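Jemance Room Pack for two-armed robots
By Brenari. Download product, supplied with a licence for 2 seats.

The Jemance Room Pack is a set of simulated indoor rooms for training and testing a two-armed robot on reach and grasp work. It comes as one download with the room models, the robot model, the task scripts and a library of recorded runs. You need your own simulator licence and a desktop machine with a recent graphics card.

The main task group is called Plate Fittings. The robot starts with both arms forward and has to bring its right gripper to a small fitting on an upright plate, close on it and hold. The left arm is live throughout and can be parked, held still by script or left to your own controller.

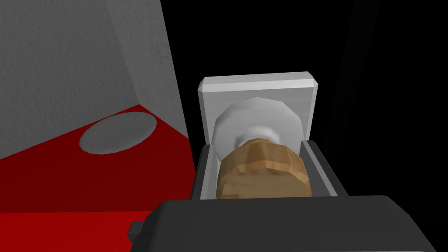 Wrist view in Plate Fittings: tan faceted part and white disc ahead of the gripper, light grey plate behind.

Views

Each run is recorded from the head and from the wrists. The head view takes in both arms and the top of the torso, so a policy trained on it has to cope with the robot's own body covering part of the work. The wrist view is close and narrow. It is the more useful of the two for the last stage of an approach, and weaker for finding the fitting in the first place. All views are time-stamped together and can be exported as video or as single stills.

Joint positions, gripper opening and contact forces are logged at 100 Hz. The log is a plain table with one row per step, and the column names are listed in the manual.

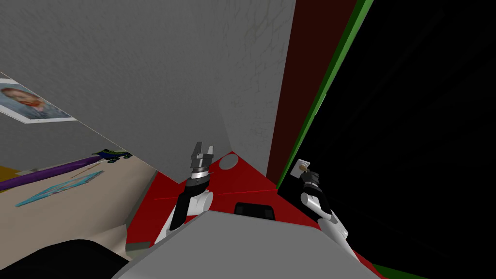 Rooms are built from simple shapes with flat shading. Brenari kept the detail low so that several rooms can run side by side on one machine. Wall, floor and trim colours can be changed from a settings file, as can the lighting. Small props can be switched off individually or swapped for your own models. If you replace a fitting, keep its origin point at the centre of the plate, otherwise the scoring script will measure from the wrong place.

What is in the download

Room models and textures
Two-armed robot model with parallel grippers
164 task variants, each with a start pose and a scoring script
3000 recorded runs, including failed ones
Manual (PDF) and a short setup guide

Failed runs are kept in the same folders as the good ones and marked in the log. Mekdes Tilahun, who looks after the recordings at Brenari, recommends filtering on the marker before the first training job and adding the failures back later if you want them.

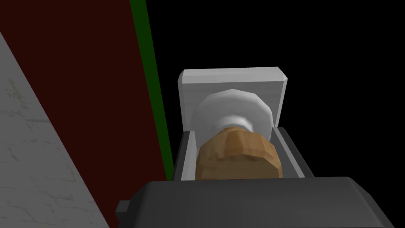
Scoring checks three things: whether the fingers are closed on the fitting, how far the grip is from the centre line, and how long the hold lasts. Hold time is set to two seconds by default. Contact with the plate itself is logged but does not lower the score unless you turn that option on. Grip offset is given in millimetres.

Setting up

Unpack the download, copy the licence file into the main folder and run the check script. It loads one room, moves both arms through a short range and prints a pass or fail for each joint. If a joint fails, the usual cause is an older version of the robot model left over from the Worku starter kit. Remove the old folder and run the check again.
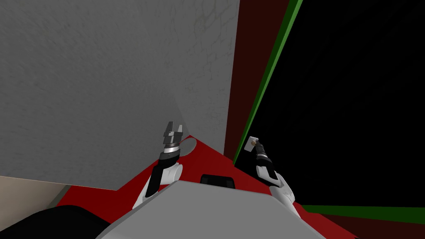 Start poses are drawn at random within limits you can edit. The default limits keep the base still and vary only the arms. Widening them makes the task a good deal harder, particularly with wrist views alone, and Etenesh Abera's setup guide has a table of suggested steps.

Licence and support

The licence covers research and in-house product work. Models may not be resold or passed on, but trained policies are yours to use as you like. Extra seats can be added at any time. Updates are free for the first year.

Support is by email from the Vernonley office, 9 am to 5 pm. Please send the check script output with your first message.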